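Domutgate Shezi Two-Finger Gripper

Home tidying kit, parallel jaw, blue pads. Fits Asitz wrist mounts.

Can it do chores yet? Some of them. Picking wrapped snacks off a bed and putting them in a box is the kind of job we rate it for — light items, mixed shapes, slippery film.

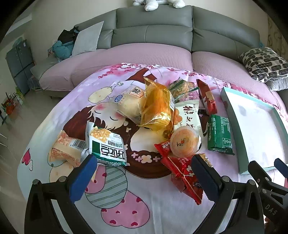 Riralbridge wrote back after a month of use that sorting is fine but folding is still a person's job, and that they would not leave it alone with glassware. We agree on both points.

Max load: 700 g
Cable: 200 cm
Pad set: sold separately, 355 g shipped

Crinkly packets are harder than boxes. Set the grip force low and close on the sides of the wrapper.

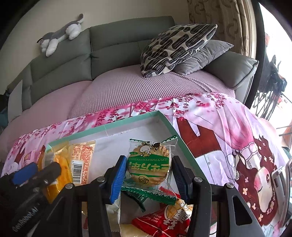

Raise the force one step at a time if items slip. Laundry, dishes and anything wet are outside the rated use. Ships in March.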